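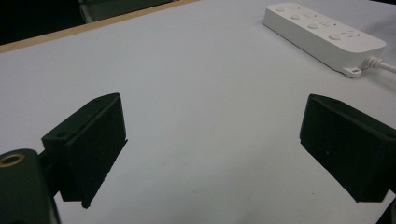

**Pale tabletop with a wood-coloured edge strip: how do I look after it?**

Hello all, I've inherited my aunt's old worktable and I'd love some advice before I do something silly to it. She used it for cutting out dress patterns in her back room in Detbridge for 18 years, and it came up to us in Skurnthorpe in January wrapped in every blanket she owned. The top is smooth and a pale grey-white, with a thin tan strip running along the edge, and I'm really quite fond of it. My trouble is that I don't know what the surface is made of (she doesn't remember, bless her, and there's no label underneath that I can find), so I'm nervous about which cleaner to use. I also have a spot on the side nearest the window where the strip has begun to lift a little. It catches my sleeve when I'm ironing interfacing! Can I glue it back down myself, or should I take it to someone?

Yakubu Bako

---

**Obinna Danladi**

What a lovely thing to be handed down. I have a similar one in the kitchen and I've made most of the mistakes already, so let me save you a few.

For everyday cleaning, warm water with a small squirt of dish soap on a soft cloth, then a dry tea towel straight after. Stay away from cream cleansers and the green scouring pads. I dulled a patch on mine that way and I still notice it every time the afternoon sun comes in, even though my husband swears he can't see it. If there's pattern chalk or pencil on yours, try a plain white eraser first.

As for the strip, try the iron before the glue. A lot of edging has heat-activated adhesive on the back. Put a piece of baking paper over it, iron on medium with no steam, give it a few slow passes and then press it down hard with a block of wood until it cools. Test a hidden bit at the back first, in case yours is plastic and doesn't care for the heat. If it won't grab, work a little contact adhesive in with a toothpick, let it go tacky on both sides, press, and tape it overnight with painter's tape. And do put a proper mat down for your ironing, a folded towel isn't enough.

---

**brekby_shed**

Just glue it. Wipe off the extra before it dries. Took me 5 minutes on my desk and it's been fine.

---

**Yakubu Bako**

Thank you both so much. The iron and baking paper did the trick for all but the very corner, and I've got that taped up now with a dab of adhesive under it. Ironing mat is on the shopping list.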